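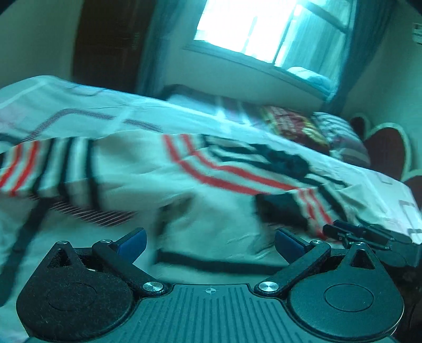 Estrella Maldonado
I changed how I sleep in June and people keep asking what I did, so I'm putting it in one thread. None of it is medical advice. I run payroll for a living.

Estrella Maldonado
Background: I was waking up at 3 most nights and lying there until the alarm. I wasn't worried about anything in particular. I'd do grocery lists in my head, or go over a conversation from work.

Estrella Maldonado
First thing I changed was the wake-up time. I get up at 6:15 every day, including days off. For the first couple of weeks this was miserable and I was in a bad mood by dinner. I stuck with it anyway.

Estrella Maldonado
I stopped picking a bedtime. I used to get in bed at 10 because 10 seemed like the right number, then lie awake until 11:30. Now I go when my eyes get heavy. Usually that's close to 11. Sometimes it's later and I'm a little tired the next day and that's the end of it.

Estrella Maldonado
Light. We moved to Iltwood two years ago and the bedroom gets a lot more sun than the old place. I had blackout curtains saved in a cart for months. I never bought them. I open everything up as soon as I'm out of bed and I wake up faster for it.

Estrella Maldonado
In summer the early sun is a problem if you want to sleep past 5:30. I used an eye mask from the drugstore. The elastic gave out in August and I sewed it back on.

Estrella Maldonado
Bedding. I had a heavy comforter and a top sheet and a blanket folded at the bottom that ended up on the floor every night. I gave the comforter to my sister. I use a cotton blanket now and add a second one when it's cold. Wash sheets once a week, dry on medium, no softener.

Estrella Maldonado
Pillows: I tried 3. The memory foam one was too tall for me and made my neck sore. The buckwheat one was fine but loud. I went back to a cheap polyester one and I replace it when it goes flat.

Estrella Maldonado
The mattress is the same mattress. I came close to buying a new one. Eckhard Sperling at work told me to rotate the old one head to foot first and wait a month. I did, and it was enough. I had never rotated it in all the time I owned it.

Estrella Maldonado
Coffee. I drink two cups and the last one is before noon. I did not want this one to matter. I tested it by going back to a 3 p.m. cup for a week and I was awake at night again by the second day. Decaf after lunch is OK for me.

Estrella Maldonado
Phone charges in the kitchen. I bought a plain alarm clock with a dim display. The buttons are stiff and it only has one alarm tone, but I only need one.

Estrella Maldonado
If I do wake up at night I give it a while, and if I'm still awake I get up and sit in the living room with a lamp on and read something dull. I have been reading the same history of canals since summer. I'm on the chapter about locks.

Estrella Maldonado
Things I tried that did nothing for me: magnesium, lavender spray, a white noise app, tart cherry juice. The juice tasted good. A fan works better than the app and I already owned the fan.

Estrella Maldonado
Where I'm at now: I still wake up some nights, maybe once a week, and I usually fall back asleep. I don't nap. I don't track it with a watch. I did for a while and I'd feel fine until I looked at the score.

Estrella Maldonado
Someone asked about snoring. If you snore loudly or wake up gasping, go see a doctor before you bother with anything in this thread. My dad put that off for years and he should have gone sooner.

Estrella Maldonado
Also got asked which cotton blanket. It's a store brand, waffle weave, queen size. It shrank a little in the first wash so get the bigger size if you're between two.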